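News > Student Projects > Engineering Society

Garment-handling project enters its second term

The Engineering Society's garment-handling project began its second term in October with a larger membership, a revised plan of work and a new arrangement for taking equipment home. Members, parents and colleagues in other departments have asked for an account of what the group is doing, and this item is intended to supply one.

The project sets students the task of teaching a robot arm to deal with clothing. Sixteen students are enrolled, drawn from the second and third years, and they are supervised by Dr Nasrin Tehrani of the Department of Mechanical Engineering with the assistance of Ottmar Kramer, who manages the teaching laboratory. The group meets in the laboratory at 4.30 pm each week in term. Its members have agreed to prepare an entry for the Sudard Student Challenge, for which the set task this year is the handling of everyday garments on an ordinary domestic surface.

The rules of the challenge differ from those of last year in one important respect. Entrants were previously permitted to programme each movement by hand. They must now show that their system has learned from recorded demonstrations made by people, and those recordings have to be submitted with the entry. The minimum is 300 accepted demonstrations, of which no more than 60 may come from any one location. The organisers introduced the second condition after several entries performed well on the bench where they had been prepared and poorly on every other.

For this reason a good part of the term's work is taking place away from the laboratory. Students sign out a pair of hand-held grippers and carry out the tasks themselves, at home or in halls, on beds, sofas and tables. The grippers are operated by hand and record the movement as the garment is turned, straightened or folded. Each student keeps a written log giving the garment, the surface, the lighting and the number of attempts, and the logs are read together at the start of the following session.

Idun Engebretsen, the student lead, has drawn up the list of garments. It begins with tea towels and pillowcases, continues with T-shirts and trousers, and finishes with jackets. The early items gave little trouble. Shirts took longer than planned - the group lost most of a fortnight to collars - and the schedule was altered in consequence. Jackets were left until last at Dr Tehrani's suggestion. A lined jacket has two layers which slide over one another, sleeves which seldom lie where they are placed, and a zip which is stiffer than anything around it. A grip taken on the lining alone will often leave the outer fabric behind.

"Students arrive thinking that the difficulty will be in the software," Dr Tehrani told the society's autumn meeting. "Within a week or two they are arguing over how a sleeve should be folded, and they find that no two of them do it in the same way. That is a proper engineering problem. They have to agree on a method, write it down and then keep to it."

The agreed method for jackets runs to a page and a half. The garment is opened out with the lining upwards and the zip clear of the cuffs before any fold is attempted. Both grippers are to be used, and the second should not be brought in until the first has a secure hold. Students working on patterned bedding are asked to leave it in place, as the challenge is judged on a surface the entrants have not seen beforehand.
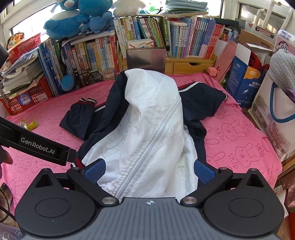 Recordings are checked in the laboratory before they are counted. Two students review each one, neither of whom may have made it, and it is either accepted, returned with a note or set aside. The most common fault so far has been haste in the closing seconds, when the person demonstrating lets go of the fabric before it has settled. Mr Kramer has asked for a pause of two full breaths at the end of every attempt, and the rate of acceptance has improved since he did so.

The group wishes to record its thanks to Veltevon, which has met the cost of storage and of replacement grip pads for the year, and to Heather Baxter of the Textiles Department, who gave two sessions on the construction of garments. Her explanation of how a lining is attached at the hem led directly to a change in the jacket method. The society has also received a grant of £600 from the Ait Ali Fund towards travel to the challenge.

Members are reminded that grippers must be booked through Mr Kramer and returned fully charged by 10 am on the date shown on the loan sheet. Two sets came back late in October and a session had to be rearranged - students who expect to be delayed should write to him in advance. Memory cards are to be handed in with the equipment and should not be posted through the laboratory door.

Michalis Mavromatis will lead the training of the arm itself, which begins once the shirt recordings have all been reviewed. He would be glad to hear from any third-year student with experience of handling large sets of files. No previous knowledge of robotics is required.

The society also seeks the loan of children's and adults' jackets in a range of sizes, particularly those with a full-length zip or ribbed cuffs. Items should be clean and labelled with the owner's name, and may be left at the laboratory office between 9 am and 4 pm. They will be returned before the end of term. Jackets with loose fastenings or detachable fur cannot be accepted at present.

An open session for first-year students will be held in the teaching laboratory later in the term, at which visitors may try the grippers for themselves under supervision. Places should be reserved with Idun Engebretsen through the society's noticeboard.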